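Kolumne | Wohnen & Alltag
Lesezeit: 3 Minuten
298 Mal geteilt · 11 Kommentare

Lasst mir meine Bügelwäsche

Neulich beim Abendessen hat mir Teodor Isaksson, mit dem ich seit dem Studium über alles streite, wieder erklärt, dass Bügeln verlorene Lebenszeit sei. Er hängt seine Hemden nass auf, zieht einmal kräftig dran und fertig. Man sieht es den Hemden übrigens an, aber gut, er ist Geologe, da schaut wohl keiner so genau hin.

Ich bügle gern. So, jetzt ist es raus! Ich bügle Geschirrtücher, Kissenbezüge, sogar die alten Stoffservietten meiner Tante, die wir vielleicht zweimal im Jahr auf den Tisch legen. Meistens abends, Radio an, Fenster auf (jetzt im August geht es gar nicht anders), und nach einer Stunde ist ein Stapel da, der vorher nicht da war. Im Büro habe ich das nie. Da schreibe ich Mails, und am nächsten Tag sind es mehr Mails.

Was mich ärgert, ist dieser Ton. Überall wird so getan, als müsste man Hausarbeit loswerden wie einen Schnupfen. Im April habe ich mir in einem Laden ein Dampfgerät zeigen lassen, Drorkero hieß das Ding, 400 Euro, und der Verkäufer hat mir vorgerechnet, wie viele Stunden ich damit im Jahr spare. Ich habe ihn gefragt, was ich mit den Stunden machen soll. Da hat er mich angeschaut, als hätte ich nach dem Weg zum Mond gefragt. »Na, leben«, hat er gesagt. 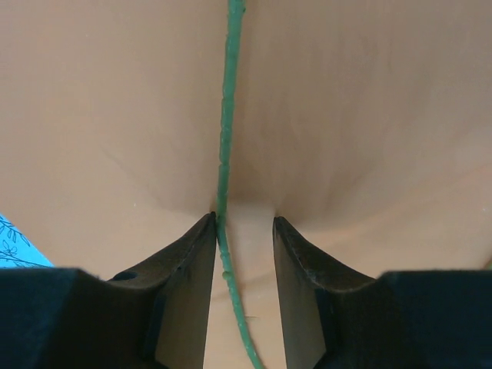
Ja, was denn sonst! Ich lebe doch auch am Bügelbrett. Mir fallen da Sachen ein, die mir am Schreibtisch nie einfallen, ich telefoniere mit meiner Schwester, das Telefon zwischen Ohr und Schulter, und ich weiß danach ziemlich genau, welcher Bezug demnächst durch ist und welcher noch ein paar Jahre hält. Das Wissen geht verloren, wenn man alles weggibt. Eine Kollegin lässt ihre Wäsche komplett bei Jankauskaitė machen, der Reinigung unten an der Brücke, und die sind wirklich gut, keine Frage. Aber sie wusste neulich nicht, ob ihre eigene Bettwäsche Knöpfe hat oder einen Reißverschluss.

Natürlich kann ich leicht reden. Wer drei Kinder hat und im Schichtdienst arbeitet, dem muss ich nicht mit der Schönheit glatter Servietten kommen, und meine Großmutter hätte mir bei dem Thema was erzählt, die hat nämlich für fremde Leute gebügelt und es gehasst. Es ist ein Unterschied, ob man muss oder darf, das sehe ich ein. Teodor sagt, damit hätte er eigentlich schon gewonnen. Finde ich nicht.

Ich will ja niemanden bekehren. Ich hätte nur gern, dass man mir beim Abendessen nicht mehr mitleidig den Arm tätschelt, wenn ich sage, dass ich am nächsten Abend keine Zeit habe, weil der Korb voll ist. Den Drorkero habe ich nicht gekauft.

8/24/18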